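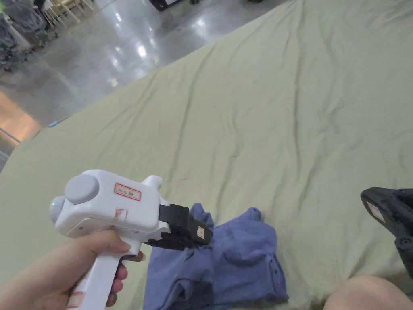 Fallo de cierre en las pinzas manuales: nota de noviembre

Durante la campaña de plegado de prendas del proyecto Likilwood se registró una incidencia que conviene dejar documentada en este blog. De las 420 secuencias grabadas, 73 presentaban un desfase entre la presión sobre el gatillo y la apertura anotada de las mordazas. El indicador verde aparece encendido en la imagen, por lo que el operador no recibió aviso alguno.

La revisión efectuada en Itgate atribuyó el fallo a un tornillo flojo en la articulación de la mordaza, que se desplazaba al pinzar tejidos gruesos. Existía además riesgo de pellizco en los dedos.

Las secuencias afectadas han sido retiradas. En adelante se comprobará el apriete cada 40 ciclos y la pinza se calibrará de nuevo tras cada cambio de prenda. Queda pendiente la respuesta de Esposito sobre el recambio de la articulación.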